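Furnished Room Inspection Checklist: Bedrooms and Sleeping Areas

2018-09-15
Flasto Residential Standards Office

Scope

This checklist applies to all furnished bedrooms let under the Flasto scheme, including the Dreneck and Tóth houses. It is to be completed at each change of tenancy and at the September inspection. Every item must be marked Satisfactory, Action Required or Not Applicable. The comments printed under each section record the findings of the last round and should be read before the visit.

Section A. Entry and escape

A1. Door opens fully and is not obstructed by furniture. Satisfactory
A2. Door closes on its own from any position. Action Required
A3. Clear walking width of at least 900 mm from bed to door. Satisfactory
A4. Window opens and the restrictor is in place. Satisfactory

Comments: The closer on the rear bedroom at Dreneck leaves the door standing ajar. Adjustment was requested after the last visit and has not been recorded as complete. Tenants are reminded that doors must not be wedged -- this includes the use of shoes, books and laundry.

Section B. Bed, bedding and clothing

B1. Bed frame stable, slats intact, no exposed fixings. Satisfactory
B2. Mattress carries a permanent fire safety label. Satisfactory
B3. Blankets and throws kept clear of heaters and lamps. Satisfactory
B4. No clothing dried on or over a heater. Action Required
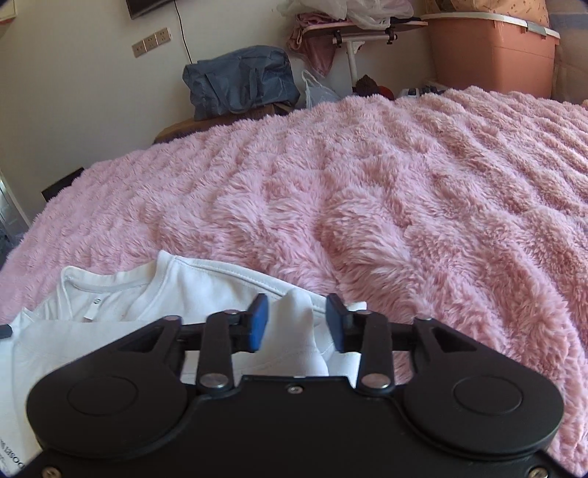
Comments: Item B4 was raised in both houses. Clothing must be aired on the racks supplied in the utility room, and the racks must be returned there after use. Where a mattress label is missing, the inspector should not accept a verbal assurance. The item is to be marked Action Required and the purchase record sought from the office.

Section C. Heating and electrical

C1. Portable heater rated at no more than 3000 W and plugged directly into a wall socket. Satisfactory
C2. No extension lead connected to another extension lead. Action Required
C3. Leads not run beneath rugs, mattresses or bedding. Satisfactory
C4. Sockets and switches undamaged and firmly fixed. Satisfactory
C5. Smoke alarm sounds when tested. Satisfactory

Comments: Linked extension leads were found in the first-floor room at Tóth and were separated during the visit. The tenant has been notified in writing. Heaters supplied by tenants remain subject to approval -- the form is held at the Gasik office.

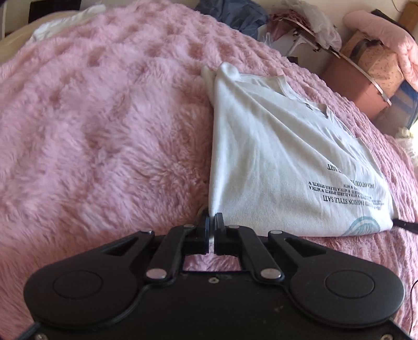 Section D. Storage

D1. Wardrobes and tall units fixed to the wall. Action Required
D2. Nothing stored within 70 cm of a heater. Satisfactory
D3. Shelves level and not overloaded. Satisfactory

Comments: Two wall brackets at Dreneck are to be replaced. Until this is done, nothing heavy is to be placed on top of the unit.

Completion

Outstanding actions are to be closed within 8 working days of the visit. The signed sheet is to be returned to the Gasik office and a copy left in the house folder.

Related documents
Kitchen and Shared Areas Checklist
Smoke Alarm Test Record
Request to Use a Portable Heater
Stairs and Landings: Notes for Inspectors
End of Tenancy Cleaning Standard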